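About Kerr Simulation Studio
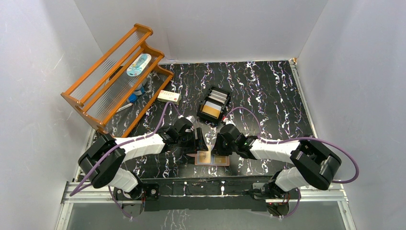 Studio Profile, Issue 14

Kerr Simulation Studio develops and publishes vehicle simulation games for desktop computers. The company was founded by Hjalti Frandsen, who continues to serve as studio director, and employs a permanent staff of 17 in design, programming, audio and player support.

Our first release, Fastska, placed players in charge of a regional ferry service, with timetables, fuel costs and winter harbor conditions to manage. It was followed by Hallonik, a freight railroad simulation set in a mountain district. Hallonik includes 143 kilometers of continuous track and remains our most widely played title. Both games are available for Windows and Mac, and both continue to receive maintenance updates.

The studio's current project, Kostamov, is a streetcar simulation for one player or for online groups of up to 16. Players may drive a single route, take charge of the depot or work as dispatcher for the whole network. Public testing is scheduled to open in December – registered owners of Hallonik will receive their invitations by email.

All vehicle handling in our games is built on a physics system written and maintained by our own programming team. Braking distances, door timings and signal rules are reviewed with working drivers before a vehicle is approved for release. Players who prefer a simpler experience may turn off individual systems in the settings menu, and progress is recorded in the same manner in either case.

The studio supports player-made content. Route and vehicle editing tools are supplied with every title at no additional charge, and the accompanying manuals are revised with each major update. Work submitted to the official library is checked for stability and remains the property of its author.

Support requests are answered in English, Danish and German. Inquiries from the press, and from schools seeking classroom licenses, should be sent to the studio office through the contact form.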